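Hundura handheld grippers: a month of teaching by hand

I have wanted to try the Hundura pair ever since Auður Ingvarsson's group put out their paper on learning two-handed tasks without a robot in the room. The idea is simple enough to explain over lunch. You hold a gripper in each hand, do the job yourself, and the recordings train a policy that later runs on two arms with matching jaws. No teleoperation, no puppeteering a slow arm through a doorway. We got our set in September and I have been at it most days since.

Short version: I love these things.

Setup took me an afternoon, and most of that was calibration. The Toft software that ships with them walks you through it, although the step where you register left and right is badly worded and I did it backwards twice. After that it was smooth. Both grippers are wired, so you do need to think about where your cables go before you start (I got mine caught under an elbow more than once).

The task I spent longest on was opening and closing a lidded storage box. It sounds trivial! Try it with two jaws in place of ten fingers. One gripper has to steady the box or the lid while the other deals with a small latch, and how you split the work between hands changes from one try to the next. That variety is what the method wants. Ingvarsson's paper argues that a policy trained on slightly messy human demos recovers better than one trained on perfect ones, and I came away believing it.

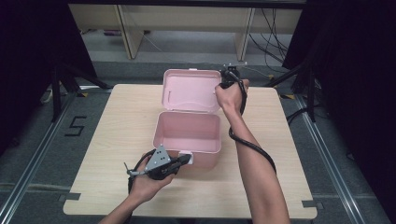 Left gripper near the latch, right-hand device up by the open lid.

Now the numbers, for those who scrolled down looking for them. I recorded around 2,000 demonstrations over the month. The policy trained on the first batch opened the box in 42 percent of its trials, which made me whoop out loud on a Sunday with the building empty. Later batches did better, but I changed the lighting halfway through, so I won't quote a figure I can't defend.

What I like best is the feel of the trigger. You get a real sense of how hard the jaw is closing, and after an hour my hands stopped thinking about it. My colleague Lwazi Mnguni, who came from the Cikell system, picked them up cold and was recording usable demos before his coffee was finished.

Gripes: my wrists got sore in long sessions, and I now stop for a break every half hour. The cables could be a good bit lighter. The manual is thin on what to do when tracking drops out, and it does drop out if you cross your arms.

Would I buy them again? Yes, tomorrow. Next up is folding cloth, with the policy running on the arms over at Nendport, and I can't wait to see how badly it goes the first time.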